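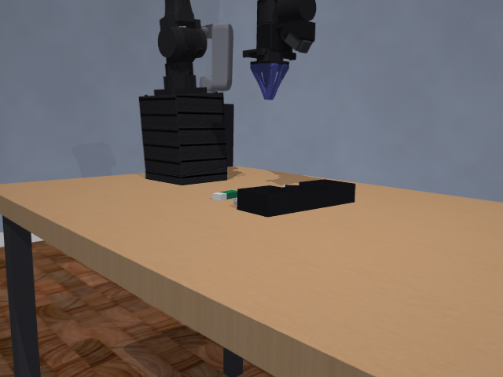 Grendness 4-seat table, nine months in

Bought this in March when we moved to the Lallbridge flat and the old one wouldn't go round the stairs. Paid $835 with delivery. I've had enough emails from people asking if it's worth it that I'm just going to write it all down once.

Short version - good table, annoying hardware, don't pay for the finish kit.

Delivery

Two boxes. Top in one, legs and hardware in the other. The top is heavy. 166 pounds on the label for the pair, and most of that is one box, so have a second person. Driver will leave it at the street door unless you pay extra for the upstairs option. I didn't. Regretted by the first landing.

Packing was fine. Foam corners, a lot of tape. One corner protector had slipped and there was a tiny dent on the underside, which I've never looked at since.

Putting it together

Instructions are pictures only, nine steps. Step 4 has the bracket drawn upside down, or it did in mine. Flat side goes against the top. If the bolt feels like it's going in at an angle, stop, flip the bracket, start again. I didn't stop and chewed up the first hole a bit. Toothpick and wood glue, held ever since.

The supplied hex key is junk. Soft metal, rounded off by the third leg. I used one from a Tanov bike set and the rest went in fast. Whole thing took an evening, including a dinner break on the floor.

Don't tighten anything fully until all the legs are on and it's standing up. Then go round twice. After a week go round again, mine had loosened on the window side.

Day to day

It's solid. I lean on it, knead on it, my nephew has sat on it. No wobble on the long side. Slight wobble on the short side if you push, gone once I put felt under one foot (our floors are not level, can't blame the table for that).

Height is normal. Most chairs fit under. Arm chairs don't, the rail underneath is too low - measure first. We had to move our Kongkaew chairs to the bedroom and buy plain ones, which I was pretty sore about at the time.

Seats four no problem. Six if everyone likes each other.

The top

Everyone asks about this. It comes oiled from the factory but only just. Out of the box it feels dry and a bit thirsty, and water sits for a minute and then starts going in. First month we got two rings, one from a mug and one from a plant pot. Mug ring came out with a light sand and more oil. Plant pot ring is still there. There's a bowl on it.

They sell a finish kit at checkout. Small bottle of oil, a cloth, a square of sandpaper. Skip it. Any decent hardwax oil from the hardware store does the same job and you get four times as much. I did two thin coats, a night between, and it's been much better. Beads up nicely now. Red wine wiped off after a dinner, no mark, and that was left till morning.

Thin coats. Really thin. My first try was too thick and stayed tacky for days, picked up evey crumb in the kitchen. Had to scrub it back and redo.

Scratches - yes, some. Shows fine ones in low sun, mostly where the laptop lives. I've stopped caring. If you will care, get a glass top or a cloth.

Color has warmed up a little on the window end. Move your placemats now and then or you'll get pale rectangles, like Eilidh Ritchie did on hers downstairs (same table, bought a year before me, wouldn't use coasters if you paid her, hers looks fine otherwise). 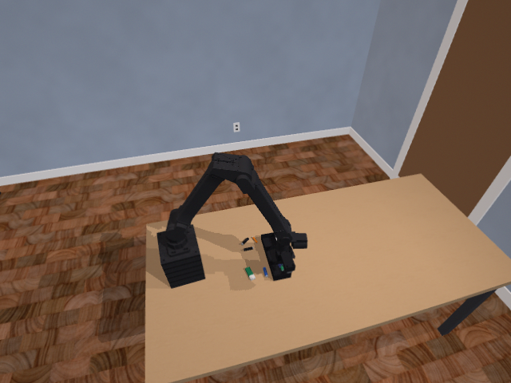 Customer service

Used them once. One leg cap was missing. Emailed, heard nothing, emailed again, got a reply from Venla Rautiainen on the support desk who was great and had it in the mail the next day. Two caps in fact, so I have a spare. First email apparently went to an old adress that's still printed on the leaflet. Use the web form.

Returns I can't speak to. The policy says original packaging and we'd cut ours up by then. Keep the boxes till you're sure.

Compared to others

Looked at two more before this. One was cheaper with a veneer top, felt hollow when you knocked on it. Other one was nicer than this, drawer in the end, lovely legs, and way out of budget. For the money I'd still land on the Grendness. Wish it had the drawer.

If you have small kids I'd think about something wipe-clean instead. The oil thing is a chore, maybe twice a year, and you can't use it for a day after.

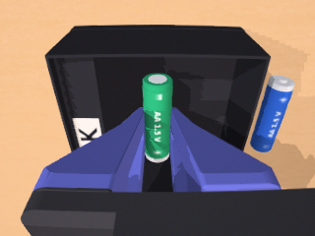

Can you take it apart again for a move?

The legs come off with the same bolts, so it'll go flat, but do it gently and bag the bolts by corner. Eilidh has had hers apart twice. She says the holes are a bit looser each time and she puts a drop of thread lock in now.

Cleaning

Damp cloth, dry cloth. No spray, nothing with lemon in it, nothing with bleach. I used a kitchen spray once and it left a dull patch the size of my hand. Fresh oil fixed it.

Crumbs collect in the gap where the top meets the rail. Old toothbrush.

Score

4 out of 5. Loses one for the hex key, the upside down bracket and the finish kit, which together makes one. Will update after the winter when the heating's been on, I want to see if the top moves at all.

Contact | Copyright, all rights reserved | Back to top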